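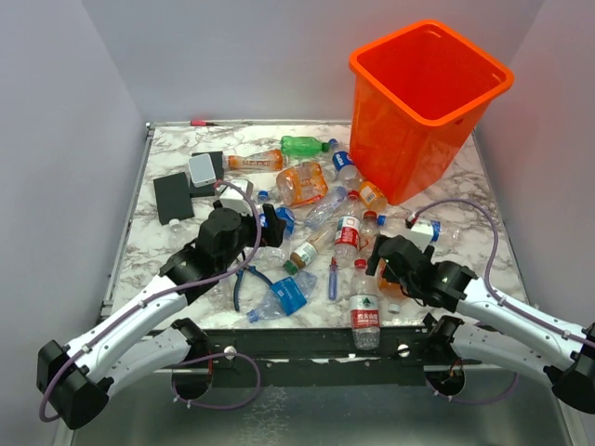 Search this site Enter keyword Go

Home Kitchen Laundry Lounge room Shed Contact

Living with the television: tips for the lounge room

03/09/2024

My family likes very much the long crime series, and in the cold months the television is on every evening. With the years I have collected some small habits which keep the set and the room in good order.

Clean the screen when it is off and cool. Use a dry microfibre cloth and go from the top to the bottom with almost no pressure. If a finger mark stays, make one corner of the cloth a little damp with plain water. Window spray and paper towel should stay in the kitchen. I scratched my first Zanetti with paper towel, and I saw the scratch in every dark scene until we gave the set away.

Dust collects in the openings at the back. I go over them with a soft paint brush every March, and again before the summer. Pull the plug first.

The remote control is the dirtiest thing in the room. Take out the batteries, wipe it with a cloth that is slightly damp, and clean between the buttons with a cotton bud. Leave the battery cover off for an hour.

For dark programs, turn on a small lamp behind the set. My eyes are less tired, and the detectives with their torches are easier to follow. Look also in the sound menu for a setting called speech or dialogue. On our Pundeo box it was hidden under "Accessibility". Before I found it I was turning the volume up for the whispering and down again for the car chase.

If you record programs, delete on the same day what you have watched. Our recorder had become full at 100 episodes and it missed the last part of a series we had followed for 23 weeks. Now I keep a paper list inside the cabinet door, with a line through each finished episode.

Cables: put a piece of masking tape on each plug and write the name of the device. Do it before you move the furniture.

Comments (3)

Reader in Tullcombe: The masking tape is a beauty. I used bread bag tags, they hold up well too.

Flonditz fan: Does the paint brush work for soundbars? Mine has a fabric front and grabs every bit of lint.

Reply from the author: For fabric I use the lint roller, very lightly. The brush pushes the dust inside.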